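Web Video, Independent Sites

Jivgate: short video with an editor at the door

Last updated: December

Chanida Saengthong started Jivgate from the back bedroom of her apartment, on a laptop with a cracked hinge. The site shows short videos, most of them under six minutes, sent in by people who would otherwise post them somewhere bigger. It now has 2,224 clips in its archive. Every one was watched from start to finish by an editor before it went up, and that is the main thing Saengthong wants people to know about it.

"We don't have a recommendation system," she says. "There's a front page, and somebody decides what goes on it. When you finish a video, the next one doesn't start. You have to pick."

She had worked for four years at Ilteck, a company that made video players for other people's websites. Her job was to write reports on how long viewers stayed. She got used to reading charts where the line dropped at the same point in every video, a few seconds after the opening titles, and to telling clients to cut the titles.

"It was good advice if you wanted the line to stay up," she says. "I gave it to everybody. Cooking shows, church services, a man who repaired clocks. After a while all their videos opened the same way, and I could see it was my fault, or partly my fault."

She left with some savings and no plan. The first version of Jivgate was a plain list of links to videos she liked, with two or three sentences under each. She updated it in the evenings. A few of the people whose videos she linked wrote to ask if she would host them directly, and she said yes before she had worked out what hosting would cost.

"The first bill was more than my rent," she says. "I had left everything at full quality and I hadn't set any limits. I knew how to do it properly because I had done it at work. I just hadn't gotten around to it."

Siriporn Onsri joined in the second year. She had been editing a print listings magazine that was closing down, and she wrote to complain about a mistake in one of Saengthong's descriptions. The two met for lunch. Onsri is now the editor, and she picks what goes on the front page.

"I came in thinking I would be cleaning up the writing," Onsri says. "Then I saw the inbox. There was no order to it at all. Some people had been waiting five months for an answer."

Submissions are handled differently now. In a typical month the site receives 104 videos. The editors put each one in one of three folders, and the folder names have not changed since Onsri set them up: Yes, No, and Ask. Last month 79 ended up in No. Everyone gets a reply, though it may be two lines long.

"People can live with a no," Onsri says. "What they hate is silence. I hated it too when I was sending out my own writing."

Asked what gets a video turned down, she says the most common problem is sound. A close second is length. Many come in at nine or ten minutes with a good four-minute film inside. Those go in the Ask folder, and the maker gets a note suggesting where to cut. About half of them do it. The rest either send it elsewhere or never answer.

"I don't argue," she says. "It's their film."
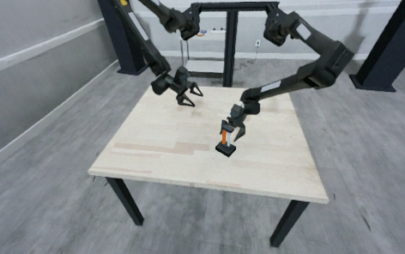
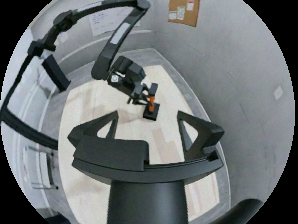
Two computer-rendered views: robot arms over a table, and a gripper seen close up from behind.

The front page carries eight videos at a time and changes twice a week. Below it are the sections, which Saengthong admits have grown without much thought. There is one for music, one for politics and town meetings, one for food, one for machines and tools, and one called Other that is larger than any of them. She has tried to break up Other several times.

"Every time I try, I end up with a section that has four videos in it, and a smaller Other," she says. "So I put them back."

The most watched series on the site is called Ratanaporn, after the street where it is filmed. A new episode comes out every month. Each one follows a single business from opening until noon, with no narration. The tailor was first, then the copy shop, then a noodle counter that opens at 4 a.m. The makers are two brothers who asked Jivgate not to publish their names.

Saengthong says she did not expect it to do well. "There's a shot in the copy shop one where the owner waits for the machine to warm up, and it goes on for almost a minute. At Ilteck I would have told them to take it out on the first day. People write to us about that shot."

Money is the question she likes least, but she answers it. Jivgate does not run ads before videos. It has a small sponsor line at the bottom of each page, sold by the month, and it has members who pay a little and get a newsletter and early access to new episodes. The makers of front page videos are paid a flat fee. She will not say how much it is, only that she would like it to be double.

For a while there was a third source. A company called Misex licensed clips from the archive for the screens in waiting rooms, mostly dental offices and tire shops. The clips had to be silent and could not show food, weather, or anybody arguing. Only a small part of the archive qualified. The deal lasted a year and was not renewed.

"It paid for the new servers, so I don't regret it," Saengthong says. "But we had started to notice which submissions would work for Misex. Siriporn said it first. She was holding a video of a river and she said, 'I like this one because it's quiet,' and then she said, 'No, I don't, I like it because we can sell it.'"

Onsri remembers the conversation a little differently. "It was a canal," she says. "And I did like it. We ran it."

The site has 34 regular contributors, meaning people who have had at least three videos accepted. Most have other jobs. Some have moved on to paid work in television or advertising, and a few of those still send things in. Saengthong used to keep a list of where they had gone and show it to sponsors. She stopped when a contributor asked to be taken off it, saying she had been happier with the videos she made before.

Comments were turned off three years ago. Viewers can write a letter to the maker instead, through a form, and the maker decides if it is published under the video. Traffic fell for two months after the change and then came back to where it had been. Onsri says the letters are longer than the comments were and contain more complaints about facts, mainly street names and the years of songs.

The next job is the search box. At present it looks only at titles, and makers tend to give their videos titles such as "Morning" or "Untitled 2." Onsri has been writing a line of plain description for every clip, going back to the beginning, and has finished the first two years of the archive. She does it before lunch and stops when she notices she is using the same words.

Saengthong is rewriting the video player, which still includes a piece of code from the first version that she no longer understands. She also wants captions on everything, and she has started with the music section, where they were missing most often.

She is asked if she would ever add a button that plays the next video on its own. A sponsor has requested it, and so have some viewers, who like to have the site running while they cook.

"I've thought about it for the Ratanaporn episodes," she says. "They're in order, so it would make sense there. I'd have it off at the start, and you could switch it on. Siriporn is against it."

"I'm not against it," Onsri says. "I asked who was going to answer the mail about it."

Submissions to Jivgate are open all year. Videos should run six minutes or less, and the editors ask that makers listen to the sound once on headphones before sending.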